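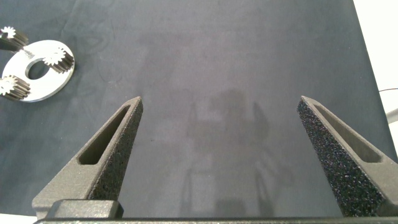 Sanna: wrist-view part finder and grasp planner

Sanna takes images from a wrist camera, finds small metal parts on a cloth-covered table, and sends a grasp pose to the arm controller. It was written for the planetary gear task (three spur gears and a ring plate) and most of the defaults assume that task. Other parts can be added, see "Adding a part" below.

The repository holds the perception node, the planner, a small replay tool and the settings files for our two cells. The controller itself is in a separate repository called Bernik. Sanna will run without Bernik in replay mode, but nothing will move.

Status

Version 2 of the planner is the default as of 13/03/2025. Version 1 is still in the tree under planner_old and can be selected in the settings file. It gets no more fixes.

Requirements

Linux, Python 3.10 or later
A calibrated wrist camera publishing color images
A parallel gripper with two fingers
Bernik, for anything that moves

A GPU helps but the detector runs on a plain desktop CPU. It is slower there, and you should lower the approach speed to match.

Install

Clone the repository, make a virtual environment, and run:

pip install -e .
sanna-check

sanna-check loads the weights, reads the settings file and looks for a camera. It prints one line per test. If the camera line fails and you only want replay, ignore it.

Quick start

Replay a stored run:

sanna-replay runs/demo --show

Run live with no motion:

sanna-live --dry

Run live with motion:

sanna-live --cell brestness

Always do a dry run after changing the fingers, the camera mount or the cloth. In dry mode the planner draws its chosen pose over the camera image, and a bad hand-eye calibration shows up right away as a pose that sits beside the part.

How it works

1. Finger mask. The fingers are always in the wrist view, and on our gripper they are dark, pointed and close in tone to the cloth. A fixed mask removes them along with the base bar between them. The mask is made for each gripper opening in steps of 2 mm and interpolated in between. Use sanna-mask to rebuild it.

2. Cloth edge. The planner needs to know where the cloth stops. The table under it is white, and the step in brightness is easy to find, so we fit straight lines to it. Anything past a line is ignored. Cables and other things on the white side used to come back as parts before this was added.

3. Shadow handling. The arm throws a soft shadow between the fingers when the overhead lights are on. It has no hard outline, and a plain threshold breaks it into blobs. The detector is trained with shadows in the data, and the only extra step is a local contrast pass before detection.

4. Detection. Each part gets a class, a mask and a score. Classes are ring_plate and spur_gear. Parts that run out of the image are kept and marked partial=true. The planner won't grasp a partial part. It asks for a new view first, moving the wrist toward the part's visible center.

5. Stacking order. A gear can sit on the ring plate or hang over its rim. Sanna compares masks and edge cues to decide what is on top. The ring plate is never offered as a target while a gear is judged to be resting on it.

6. Grasp choice. Gears are gripped across the toothed side, with the finger pads parallel. The ring plate is gripped at the rim. Candidates that would bring a fingertip into a neighboring part are dropped. The rest are ranked by clearance, then by wrist travel.

Settings you are likely to change

max_candidates (default 200): how many grasps are sampled per part. Going lower saves time and mostly hurts crowded layouts.

min_score: detector cutoff. Raise it if lint or folds in the cloth come back as parts.

view_moves (default 2): how many times the planner may ask for a new view before it gives up and reports NO_TARGET.

edge_margin: distance kept from the cloth edge, in millimeters.

pad_thickness: set this again whenever the foam on the fingers is replaced. The pads wear, and an old value makes the gripper close too softly on the small gears.

Adding a part

Put a mesh in parts/, add an entry to parts.yaml with the class name and grip type, and record some images with sanna-record. Label them in whatever tool you like and export in COCO format. Fuseini Nyarko wrote a conversion script for Zumolano exports, in tools/zumolano_import.py. Then run sanna-train. Fine-tuning from our weights takes far fewer images than starting over, and we haven't tried starting over since the first version.

If the new part is flat and shiny, record it at several wrist angles. The ring plate was the hardest class to get right. Its face goes from bright to dull with a small change in tilt, and the cloth showing through the center hole was at first labeled as part of the plate. The current labels leave the hole out.

Known problems

Deep folds in the cloth can be read as a cloth edge when the lights are low. Smooth the cloth or turn off edge fitting with --no-edge.

Two gears that touch are sometimes merged into one mask. The planner then aims between them. There is a test for this (test_touching.py) and it is marked as an expected failure.

If the wrist camera drops frames, the replay tool shows the right pose against the wrong image. The timestamps in the log are correct.

Gear orientation about its own axis is not estimated. Tooth meshing during insertion is left to the compliance routine in Bernik.

Tests

pytest tests/unit runs anywhere. pytest tests/replay needs the sample runs, which are fetched with sanna-fetch. There are 14 of them. Please run both before opening a pull request.

Changing the planner

Changes to grasp ranking need a replay comparison attached to the pull request. Use sanna-compare with the old and new settings, and paste the table it prints. Small changes to the clearance term have had large effects on which gear is picked first, so a short note on pick order is also useful.

Contacts

Perception and training: Nayara Aguiar
Planner: Siham Hourani
Part import and tools: Fuseini Nyarko
Brestness cell and calibration: Yeison Pacheco

Open an issue first for anything that isn't urgent. For a fault on a running cell, stop the arm and contact Yeison directly.

License

Code is under the MIT license. Meshes in parts/ are for use with this project only.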